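Woodwork for Home Kitchens, Session 4: Laminated boards and their care

Notes by Noemí Sandoval. Revised 2022-05-01.

Bring your offcuts, a pencil and the glue you used last time. Anyone without timber can buy a Fernska pack at the front desk.

1. Choosing strips

A striped board is built from narrow lengths glued edge to edge. Maple is the usual choice because the grain is tight and doesn't hold food. Sort your strips by colour before you glue. Pale and tan pieces can alternate, or you can keep the darker ones for one or two bands. Mark the top face of each strip so the order isn't lost when the clamps come out.

Cut every strip 40 mm longer than the finished board - the ends get trimmed square afterwards.
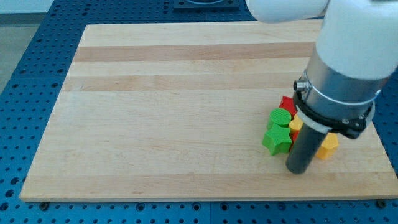 Look along the grain of neighbouring strips before you commit. If it rises in opposite directions, the plane will tear one of them whichever way you push it. Flip the strip end for end and check again.

2. Glue-up

Spread a thin, even coat on one edge only. Tighten the clamps a little at a time, working out from the middle. Leave them on for 60 minutes and keep the board off the saw until next session. Scrape the squeeze-out while it is still rubbery.

3. Washing and oiling

Wash both faces, even if you only used one. Wetting a single side makes a board cup. Stand it on its edge to dry, and keep it out of the dishwasher.

Use a food-safe mineral oil. Chiriac and Vundach are both in the cupboard - wipe off the excess and leave the board overnight.

For next session: read the handout on end grain and bring your glued blank.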